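Skullau Residents' Association
Workshop and Shared Services Group
Minutes of the October meeting

Held Thursday, 7:00 p.m., ground floor meeting room
Present: 13 members, plus one guest from Salletti
Apologies: received from two members

1. Minutes of the last meeting

Approved with one correction. The cost of the new laundry room shelving was entered under repairs and should have been under equipment.

2. Matters arising

The lock on the tool cupboard has been replaced. Keys can be signed out at the front desk. The second dryer is still out of service and the part is on order.

3. Can machines take on any of the shared chores?

The group was asked in the spring to look at whether any of the routine work in the building could be done by machine. The jobs on the list were folding the common room linens, loading the kitchen dishwasher, sorting returned craft supplies, wiping tables and sweeping the workshop floor.

The guest gave a short talk on two-armed tabletop robots. Salletti does not sell them but has been following them for its own packing room. The guest said that floor cleaning is the one job on our list that can be bought ready-made today. Everything that involves picking up mixed objects is still being worked on. Folding can be done slowly with towels and less well with anything that has sleeves. Dishwashers are hard because of wet glass and crowded racks.

Most of the discussion was about sorting, which is the chore members complain about most. The craft room tubs come back every week with pens, markers, glue and scissors mixed together, and it takes one person almost 40 minutes to put them right.

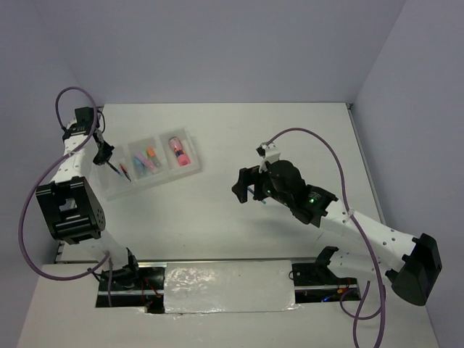 Item 3: two-arm setup with a pen in each gripper and a three-compartment tray.

A member asked why pens should be difficult. The guest said they are thin, they roll, and they come to rest against each other, so the gripper has to close on one without pushing its neighbor away. Markers lying close together, as in the middle compartment, are harder than a single pen. A larger item such as the pink bottle gives the fingers more to hold but may not fit where the machine wants to put it.

Another member asked whether a machine could tell a dried-out marker from a good one. The guest said not by looking. Someone would still have to test them on paper, and that is a good part of the 40 minutes.

There was a question about leaving a machine to run overnight. The guest's advice was that a person should be in the room, and that dropped items would need to be picked up off the floor by hand in any case. The workshop is also used by children on weekends, so arms of this kind would have to be in a locked space. We do not have one with a suitable outlet.

Two members felt the group should wait and look again next year. One member thought we should ask for a trial now and learn from it. The chair noted that there is no money in this year's budget for a trial, and that a robot floor sweeper is a separate matter and much cheaper.

Agreed:
No purchase or trial of robot arms this year.
Get a quote from Rurkik for a floor sweeper suitable for the workshop, including spare brushes and filters.
Put divided trays in the craft room so that supplies are sorted as they are returned.

4. Laundry room hours

The request to open at 5 a.m. was discussed. Residents in the units above object to the noise of the washers. Opening time stays as it is.

5. Lazăr courtyard

The gate on the Lazăr side is sticking again. The hinge will be looked at before the cold weather. Leaf bags should not be left against the fence.

6. Any other business

A member asked for the bulletin board to be cleared of old notices. Agreed.

Meeting closed at 8:40 p.m. The date of the next meeting will be posted at the front desk.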